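Guides > Kitchen > Ledgate Grain Mill > Milling your own flour

Search this guide Go

Print this page | E-mail this page

4. Your first batch of buckwheat flour

Now for the fun part! Fresh buckwheat flour smells wonderful (nutty, a bit earthy) and it makes a terrific pancake.

1. Set the dial to 14 for fine flour, or 16 if you like a coarser meal.
2. Weigh out 300 g of dry, hulled buckwheat.
3. Switch the mill on first, then pour the grain in slowly.
4. Let the motor run until the sound changes, then switch off.

CAUTION: Never put damp grain in the hopper. It clogs the stones.
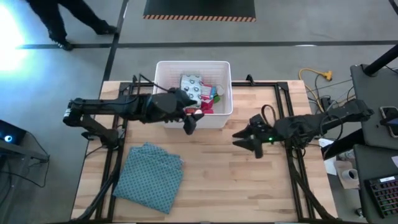 White basket with slotted sides, on a wooden tabletop.

5. Switching from wheat

If you've milled wheat, rye or barley, a quick brush-out is not enough for anyone with celiac disease. Flour hides in the stones, the chute and the lid seal.

Note: We recommend a second set of stones (part 742) kept only for gluten-free grains. Label them, store them in a sealed bag, and enjoy your baking!

Guide text: Inmaculada Garrido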